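Questions people keep asking me about doing up a small room, answered with the enthusiasm they deserve. Updated 22 Aug 2020.

## Do pale walls make a small room look bigger?

Slightly. Cream walls bounce the daylight back at you, and I'd pick them again over gray. But your bed will still be the same size, and so will the gap you squeeze through to reach it. Paint the room because the old paint is dirty.

## Should I buy a curtain kit?

I doubt it. The Jumley kit comes with 12 clips, a rod and a leaflet on "dressing" your window. A strip of any cloth will tie a curtain back. If the sill is deep enough, gather the fabric and let it sit there during the day. It creases, and you can decide how much you care about that.

## Won't a patterned curtain clash with everything else?

With what? People worry about this far more than they should. Green, pink and white at the window and polka dots on the other side of the room can get along fine. Rooms that match perfectly tend to look like the store they came from.

## Is a high-backed chair worth the space?

Maybe, if you sit in it for hours. Revathi Acharya, who edits this page with me, swears by her Langat. I think she paid for the headrest and never leans on it. Before ordering, cut a piece of cardboard to the height and width of the back and stand it where the chair would go. If it blocks your window, you have your answer. Padding also holds dust, whatever the label says about "easy care."

## Are beige floor tiles as practical as everyone claims?

They hide crumbs. I'm not convinced that hiding crumbs is the same as being practical. Speckled ones are worse for this, and I once lost an earring on them for 2 days. Sweep on a schedule, even if the floor looks clean.

## What can I do about a pipe in the corner?

Leave it alone, or paint it the wall color after checking that the paint suits it. Burkivico sells a box to cover pipes. I wouldn't. You lose floor space and you can't see a leak.

## Do I need a special cleaner for white window frames?

Dish soap, warm water, an old cloth. The panes take longer than the frames because of all the corners. I tried Cultitz spray in February and couldn't tell which half of the window I'd used it on.

## What does a room like this look like on an ordinary day?

Full, mostly.

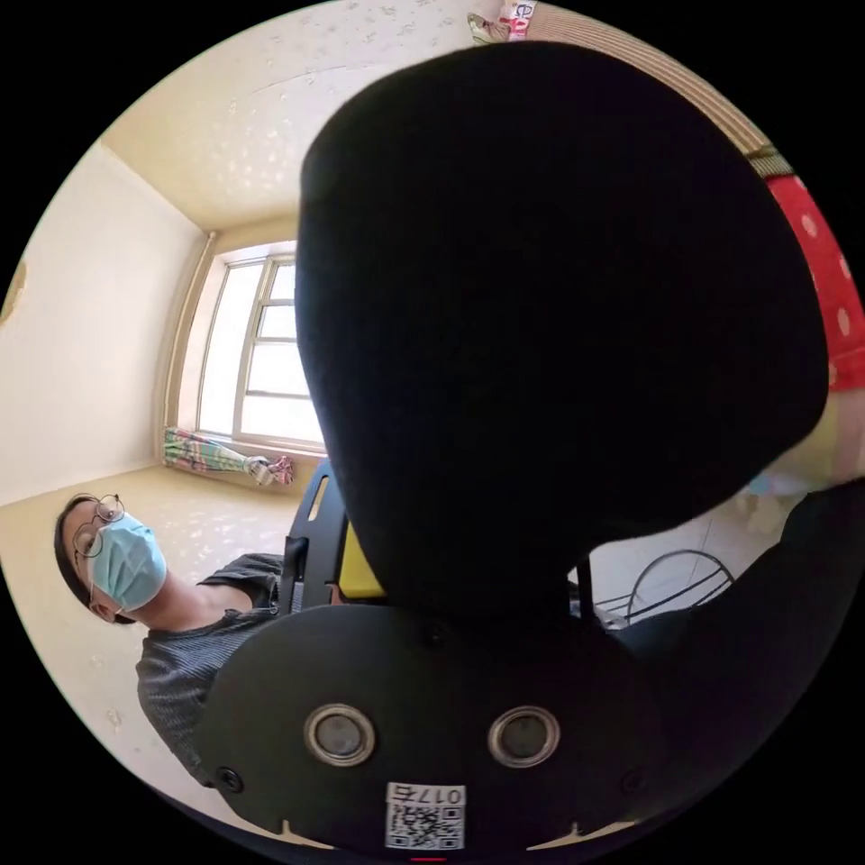
*White-framed window, with the patterned curtain gathered along the sill.*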